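Montecinos > Work With Us > Writers and Story Staff

Staff Writer and Script Coordinator, Drama Series

Montecinos is a television production company that makes scripted series for regional broadcasters and streaming services. We are hiring one staff writer and one script coordinator for the second season of Hutden, a half-hour family drama set in a ferry town. The first season ran for 12 episodes. The second has been ordered at the same length.

Both positions are full time and based at our production office on Busik Street. The writers' room opens in August and runs for 20 weeks. There is a possibility of extension for the script coordinator through the end of filming, depending on the schedule.

Staff Writer

The staff writer works under the head writer, Védís Bisgaard, with four other writers. Most of the season is planned as a group before anyone goes off to write. You will pitch story ideas, help break episodes, write outlines and take one episode from outline to shooting draft. You may also be asked to rewrite scenes in other people's episodes, usually on short notice and usually because a location has changed.

We are looking for someone who:

- has finished at least two original scripts, produced or not
- can write dialogue for characters of very different ages, including children
- takes notes well and can turn a revision around in two days
- has some experience in a writers' room, a theater company, a soap or a web series

A film school degree is not required. Two of the writers on the first season came from radio and one from local news.

Hutden has eleven continuing characters and a fair amount of family history. New writers get the series bible and all of the season one scripts two weeks before the room opens, and are paid for one week of reading time.

Script Coordinator

The script coordinator reports to our script supervisor, Urmila Dwivedi, and is responsible for every draft that leaves the room. The work includes proofreading, formatting, tracking revisions, checking continuity against earlier episodes, clearing character and business names with our legal contact, and sending out pages to cast and crew. During filming, new pages often go out after 7 p.m., and late evenings are made up with time off the following week.

You should be accurate, calm with deadlines and comfortable using standard screenwriting software. Previous work as a writers' assistant, production secretary or copy editor is useful. You will not be writing episodes in this job, though the coordinator sits in on story meetings and may pitch.

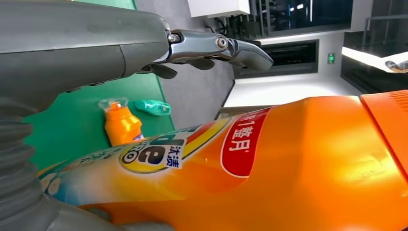
Pay and Conditions

The staff writer is paid weekly for the length of the room, plus a script fee for the credited episode. The script coordinator is paid $190 a day, five days a week, with overtime after ten hours. Both positions include health coverage from the first day, paid holidays and a monthly transit pass.

The room meets in person Monday through Thursday, 10 a.m. to 5:30 p.m. Friday is a writing day and can be worked from home. We can't offer a fully remote position this season. A small relocation payment is available for people moving more than 120 miles.

The office is on the second floor and has an elevator. If you need an adjustment for the interview or for the job itself, tell us in your email and we will arrange it.

How to Apply

Staff writer applicants should send:

- a resume of no more than two pages
- one original script, half-hour or hour (no spec episodes of existing shows, and please do not send a script for Hutden)
- a short letter saying what you have been writing lately

Script coordinator applicants should send a resume, a letter and the names of two references. Those invited to interview will be given a paid proofreading exercise that takes one hour.

Put the job title in the subject line and send everything as PDF files to the story department. You may apply for both positions, but please send separate emails. Applications through agents are accepted on the same terms.

Scripts are read by at least two people. We reply to every applicant, but we are not able to give notes on scripts. Interviews will be held at the Busik Street office, with video calls available for first interviews only.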